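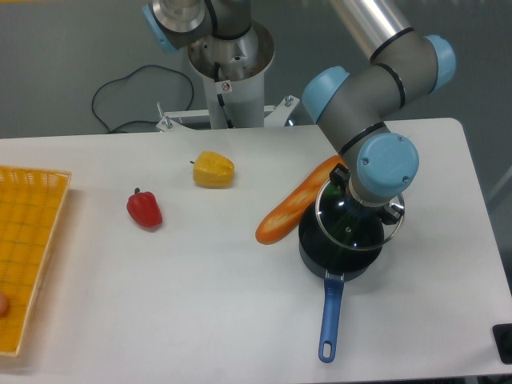
The arm with the glass lid in its gripper, play kitchen table

Flillero Data Sessions – Frequently Asked Questions

What are you collecting?
Short kitchen tasks, done by an arm while a person steers it. Each run becomes one example for the learning system. We love this part!

How many runs make a set?
100 per task. Rocío Cabello checks every one before it goes in.

Why toy food?
Real peppers go soft by Thursday, and toy ones can be dropped all day long.

Do you keep the runs that go wrong?
Yes, please don't delete them! Fumbles and second tries get their own tag – they're some of our favorites.

Can I try steering?
Absolutely. Sessions last almost 59 minutes, and most people get the hang of it fast. Write to Bjartur Eyvindsson for a slot.

Do I have to put things back in the same spot?
No, move them around between runs. The more variety the better.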